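Mesh finger pads or plain rubber for a two-finger hand-held gripper?

Posted by tilly_m in Grippers and end effectors

Hi all! I've got almost 1,000 demonstrations to collect by the end of February, mostly picking up cups and putting them down again, and I'm choosing between two sets of fingers for our hand-held grippers. One set is plain moulded rubber from Karham. The other is the soft curved sort with a mesh-textured face, from Dastmont. Same housing, same camera mount, so the fingers are all that changes.

The rubber ones grip like mad on anything flat but I find round cups swivel in them if I'm a bit off centre. I've only had the mesh ones on loan for an afternoon and loved them, but an afternoon isn't long. Has anybody used both for weeks? And does it matter if two people work at one table with two grippers, or do the tags on top get muddled?

Bouchra Ghoneim

Oh, I can talk about this all day! We switched to the mesh kind and I wouldn't go back for cups. The fingers bend in around the side of the cup, so you can come in a good bit off centre and it still settles between them. With the rubber pads I was lining up every grasp like threading a needle, and my wrist knew about it by lunch.

A few things I'd do if I were you:

Try the rim and the body separately. Mesh is lovely round the body. Pinching just the rim of a thin cup is where plain rubber still wins for me, because the tips stay stiffer.

Work with the cup you'll really be using. Ours is a white one with a round rim and a pale cream inside, and a pale cup on a white table is a good hard test for the camera too. The dark fingers either side of it help no end, you can pick out the grasp at a glance when you look back through the recordings.
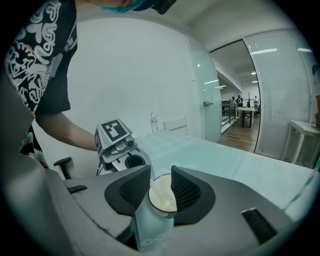
Two people at one table

Works fine, with a bit of care. Give each gripper its own tag number and write it on the housing. What does cause bother is an arm reaching across and covering the other gripper's tag, so agree who goes first and park yours upright with the tag facing up when it isn't your turn. We lost most of a Monday before we worked that one out!

Wear and tear

The mesh picks up fluff. A dry toothbrush sorts it out. I swap the pads after 1,000 grasps whether they look tired or not, and I've had 3 sets through so far with no splits.

gripfan_leeds

mesh. much better on round stuff. check the screws at the base of the fingers though, mine worked loose and I blamed the tracking for ages

Sverre Lindqvist

I agree with Bouchra on cups, but I'd add one warning. Whatever you choose, don't change fingers halfway through. I recorded half a set with rubber and half with mesh, and the closing widths didn't match, so the arm closed too early on some cups and squashed others. Great fun to watch, less fun to redo.

If your arm is going to run off this data, put the same fingers on it as well. We have ours on a Mammont arm and needed a small adaptor plate, which took an evening to print and fitted on the second go. Recalibrate the open and closed positions after fitting, then do twenty slow grasps before you start recording properly.

For what it's worth, rubber is still my pick for boxes and books. Let us know how you get on with the mesh, I'd love to hear how it does with handles!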